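Seminário de política comparada (partidos regionais): vale a pena?

jusis_53
Alguém já fez o seminário do professor Kasun Rathnayake? Estou entre esse e o de teoria do Estado, e a inscrição fecha em março. 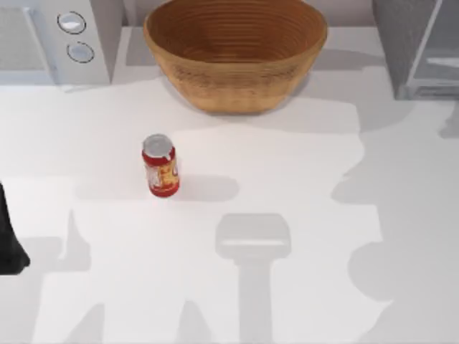
O programa fala em 4 créditos e um trabalho final de 600 linhas, mas não diz se há prova. Trabalho à tarde e preciso saber quanto se lê por semana.

Nidia
Fiz. Não há prova. Lê-se muito -- o caderno de textos tinha 386 páginas na minha turma. A parte sobre coligações locais é a melhor.

haso
Discordo da Nidia. As coligações ocupam metade do curso e os casos são quase todos europeus. Quem quer estudar municípios daqui sai com pouco.

Nidia
O trabalho final é de tema livre. Escrevi sobre a câmara da minha cidade e ele aceitou sem problema.

haso
Tema livre com bibliografia obrigatória. Tive de citar cinco textos que não serviam para nada no meu caso.

saab
O de teoria do Estado tem prova oral, e a leitura não é menor. Para quem trabalha, eu ia para o Rathnayake. As faltas ele desconta mesmo, atenção a isso.

jusis_53
Obrigado. Saab, as faltas contam também nas sessões de apresentação dos colegas?

saab
Contam. São as últimas três.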